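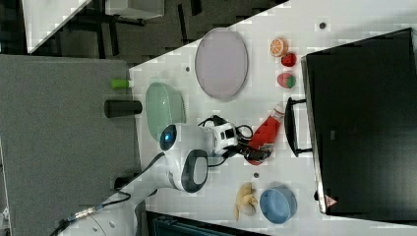 The Dondomwood arm on its table, with the ketchup, the bowls and the bananas.

Hi all,

Second report on the tabletop arm, and it's a happier one than the first! As before I'll go through where the build stands, what your money went on, and what I'd like to do with what's left.

The arm is up and running on the shared table at the Dondomwood workshop. When I last wrote it could wave around in the air and that was pretty much it. It now picks things up and puts them in bowls, which was the whole point of the application, so I'm calling the first milestone met. The ketchup bottle is the current favorite for grabbing, partly for its size and partly for the way it lies on its side at whatever angle it likes (a nice test, that). The toy fruit is harder. Strawberries are small and the gripper tends to nudge them before it closes. The bananas go well if it comes at them across the bunch and badly if it comes at them lengthwise.

Since the last report I've logged 881 pick attempts, and 536 of those ended with the right thing in the right bowl. I know that's short of the figure I put in the plan. Most of the misses come from the strawberries and the orange slice, and when I take those out the numbers look a lot better, but I'd sooner give you the full count and be grumbled at. The plate I've left out of the tally. It's for sliding things onto later and I haven't started on that part.

Cables were the big time sink. The black ones at the gripper loop out on both sides, and for a couple of weeks they kept catching on whatever was standing nearby. I've tried clips, hook-and-loop ties and a sleeve from Mekance that was a bit too stiff and pulled the wrist round. I took the sleeve off again. For now the loops are loose and I just keep tall things away from that side of the table. A proper cable guide is next on my list and I have a drawing for it – it's two printed halves and a screw, so cheap.

The other delay was software. I'd been using the Reuter control package and an update in October changed how it handles the joint limits, so the arm would stop halfway through a reach and sit there sulking. I lost 7 evenings to that one. I've gone back to the older version and it's been fine.

Money. You gave us $400 for this stage and I've spent most of it. The largest chunk went to Tridard for the replacement gripper fingers and a spare set (I'm very glad of the spare set). After that it was cable, connectors, the Mekance sleeve, and a small amount on toy food from the thrift store. What's left should cover the cable guide and some grippy tape for the fingertips, which I hope will sort out the strawberries. Receipts are in the shared folder, apart from the thrift store one, which I'm still hunting for.

For the next stage I want to do three things: get the cable guide made and fitted, rerun the small items with the tape on, and start on moving food onto the plate. I'd also like to let other workshop members have a go at setting out the table, as I always seem to put things in the same sort of places without meaning to, and I suspect the arm is getting an easy ride.

One request. Could the next report be due a couple of weeks later than planned? The printer is booked solid and I'd like to have the guide on the arm before I send you more numbers. If that's a problem just say so and I'll write up whatever I've got.

Thanks again for backing this. If anyone wants to see it running, evenings after 6 are best, and the door sticks, so push hard.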